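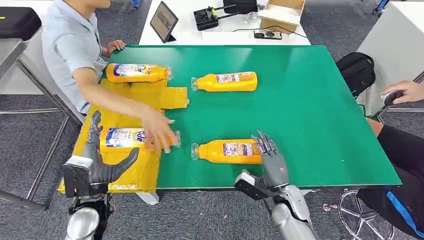

Four bottles on the green table, caps facing both ways.

Notebook, Pimesora packing bench, January, afternoon

Subject: how the yellow bottles should lie on the yellow liner before the carton is closed. Korkor wants one layout written down for Pikden, as the current sheet gives only the count per carton and the carton depth (86 mm). Bottles lie flat in all layouts. Standing was dropped earlier on height.

Layout A, caps alternating. Takes the least length on paper. In practice the bottles shift against each other whenever the liner is moved, and the flap has to be folded back by hand each time.

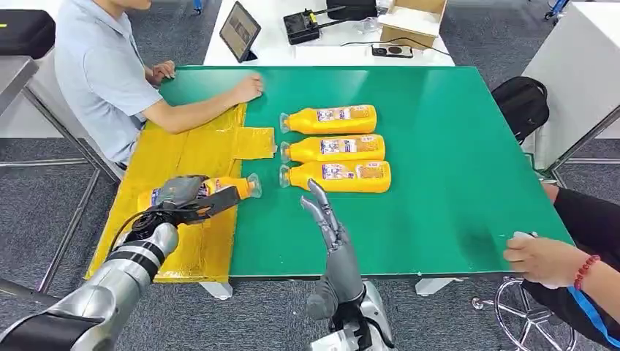 Layout B, all caps the same way, bottles parallel and stacked front to back. The shoulders line up and the labels can be checked in one pass. Needs 2 mm more carton length than A, still inside the Ferkine drawing. Bereket prefers B and so do I.

Liner: the crease nearest the flap is too soft. It opens again unless a bottle is resting on it. Asked Mazandarani for a deeper score on the next lot of 800.

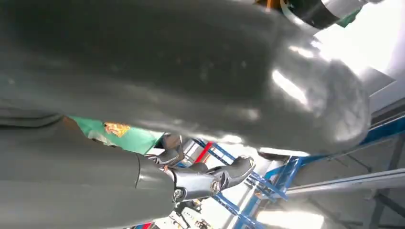
Cap direction is still open. Right is easier to reach from the seated side - left keeps the caps clear of the tape line. Bereket to try both with 64 cartons and note any that need reopening. Table height unchanged until then.
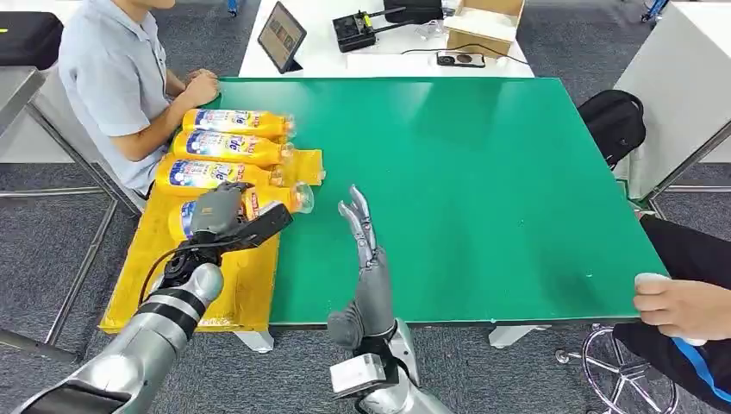 Layout B, caps to the right. Tide labels, flap standing beside the caps.

To do: redraw flap, send B to Korkor, find the short steel rule.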